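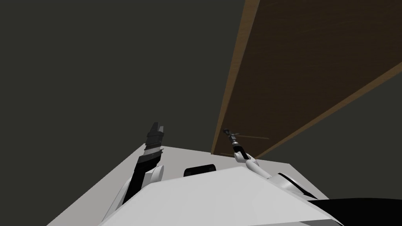
Fig. 1. Board with dark brown surface, simulated view.

Halliday video player: progress report for July
Prepared for Sheena MacRitchie by Alasdair Sutherland

Work in this period covered the move of the remaining Flash clips to HTML5 video and playback on tablets.

Conversion. The archive held 132 clips at the start of the month. Of these, 117 have been re-encoded as H.264 and checked on the test server. The other 15 have damaged audio tracks and are with Renu Rana, who is trying to recover the sound from the original uploads.

Playback. The player now asks the browser what it supports before loading anything. If HTML5 video is missing, the old Flash player is loaded instead. Full-screen mode works on both test tablets. Seeking is still slow on long clips. Kenneth Lindsay traced this to the index being written at the end of the file, and the encoder settings have been changed.

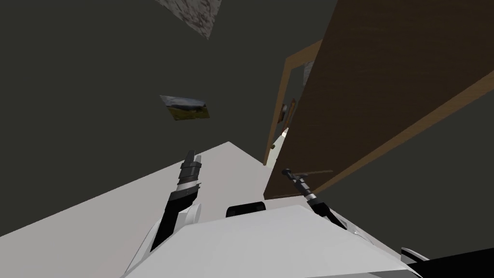

Clips converted before that change must be processed again. There are 32 of them, all from the Castetti collection. The job will run overnight and needs no extra budget.

Captions. Not started. The Elach format stores timings per frame and the new player expects seconds. Evander MacLeish has written a converter, which fails on files containing accented characters.

Spending. Within the agreed limit. Server hire was lower than planned and the difference has been carried over to testing.

Decisions needed:
1. Whether the Flash player may be removed once captions are in place.
2. Whether the 15 damaged clips should be published without sound.

Next period: reprocess the Castetti clips, fix the caption converter, begin testing on phones.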